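**FOR IMMEDIATE RELEASE: Morsy kitchen storage workshop returns this Sunday**

Back by demand. Morsy, the home-organizing service run by Shirley Hollis, is holding its second food storage workshop. Two hours, 15 places, starts at 2. Bring your own containers, lids too please.
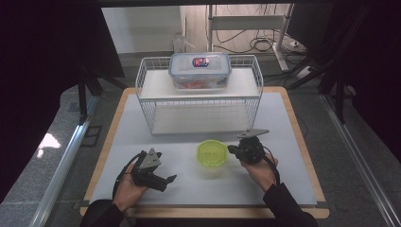

*Wire shelf, food container and a round green lid on the worktop.*

Topics: shelf stacking, leftovers, matching lids to boxes, what to throw out. Last time people went home with a lot less in thier cupboards.
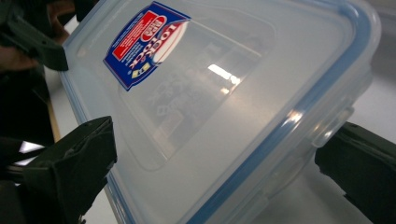

Lids get the first half hour. Sorting by size, then by closure, then labels. Some brands make it easy, like the LOCK & LOCK box with a pale blue seal running round the rim and the maker's sticker still on top. Stickers can stay on or come off, Shirley has views. Old takeout tubs welcome, just wash them first.

"Most kitchens dont need more shelves," said Hollis. "They need 40 fewer tubs."

Tickets from Keith Lightfoot at the Morsy desk. Walk-ins only if theres room. 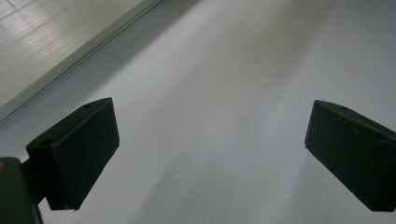 *White wall at the workshop space.*

Press contact: Kerstin Gerlach, Morsy. Calls before noon best.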